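Thursday was supposed to be a full day of wiping runs at Hilleck and we got half of one. I'm writing it up while I still remember the order of things.

The task is simple enough. You hold the gripper, pinch the cloth at the tip, and wipe down the top of a machine housing. Dima Karaki did the morning block and I did the checking. By lunch we had 532 runs on the drive, counting the ones from earlier in the week.

When I played them back, the gripper pose jumped. It would track fine for a while, then the whole path slid sideways by more than 2 centimeters and stayed there until the end of the run. I blamed the marker card first and printed a new one. Same jump.
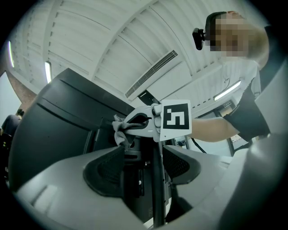
Jenő Barta came over from Cutley after lunch and asked if we had checked the card mount. We hadn't. The screw at the bottom had backed out a little, and if you pressed hard on the cloth the card tipped. Light wiping was fine, which explains why the first 15 runs I checked on Monday looked clean.

What bothers me more is that the Zosora software never flagged it. It has a warning for a lost marker but none for a marker that moves against the tool. If Veres had trained on those runs, the arm would have learned to push into the housing, and it's strong enough to crack something.

So the week's runs are out. We put thread locker on the screw and drew a paint line across it so you can see if it turns. Dima wants to start over in July with a two-screw mount. I still have to write to Veres about the missing warning.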